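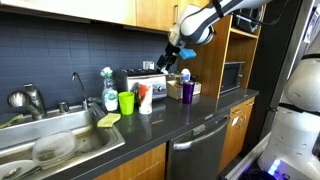 Small appliance testing returns to Nuttall Hall

Last updated: May

Residents can have small kitchen appliances checked free of charge at Nuttall Hall every Tuesday this month, from 9 in the morning until noon. Toasters, kettles, hand mixers and slow cookers are all welcome. Microwaves and anything that runs on gas can't be accepted.

The sessions are run by Charalambos Manolakis, who worked as an electrician at the Dundelska bakery before he retired. He will look at the plug, fuse and flex, then test the appliance itself. Most checks take a few minutes. Items that fail can be left for recycling or taken home again — the choice is yours.

Please empty the crumb tray before you bring a toaster in. A full tray is a fire risk, and last year it was the most common problem found. Unplug the toaster, let it cool, slide the tray out and wipe it with a dry cloth. Don't use a knife or fork to get at crumbs inside the slots.

There is a limit of 3 items per household. Replacement fuses cost 40p each and new plugs are £2, cash only. The hall car park is closed for resurfacing, so use the one on Drollari Lane and come in by the side door.

To book a time, ring the hall office or put your name on the sheet in the Hiltadetti café. You can also turn up without booking, but you may have to wait.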